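From: Malte Brinkmann
Date: 7/17/21
Subject: Re: Purkis cell, what it means for the bench

Aleksi Koskela wrote:

> The simulation of the Purkis cell is far enough along that I'd like
> comments from the people who do the job now. Kulard expects it to
> handle 100 plates a shift once it is tuned. The plan is to go live in
> September. No one loses a position, people just move to
> higher-value tasks.

Aleksi,

You asked for comments, so I'll give you mine, and I'm copying the whole list.

"Higher-value tasks" is what we were told when the Dreßler feeder came in. What that meant in practice was two people clearing jams and filling out jam reports. I've done this work for 14 years and I can feel a screw going in crooked before I see it. Who catches that once I'm standing at a screen? If the answer is "the operator", then please write down who the operator is, what grade they're on, and whether they're allowed to stop the cell without calling Mamis first.

I'm not against the thing. My wrists would be glad of it. But a simulated bench has no burrs on the plates and no bad batches of screws, and ours has both most weeks.

My points, in the order I'd like them answered:

1. The handle. In your render it's a big orange grip with the black fingers on either side, and it hides a good part of the gray metal piece just past it. I'd want to know what the robot goes by when it can't see that piece whole. 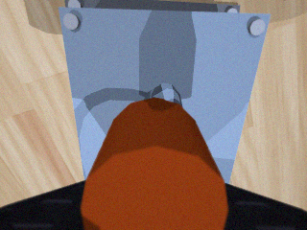
2. Training. The offer mentions 4000 for "staff enablement". Is that for all of us or per shift? Either way it's thin.

3. Rates. If the cell is down, do we go back to hand work at the old rate or at the cell's rate? I want that in writing before anybody signs - not after.

I'm on lates all next week if you want to come down and watch a few plates get done by hand.

Malte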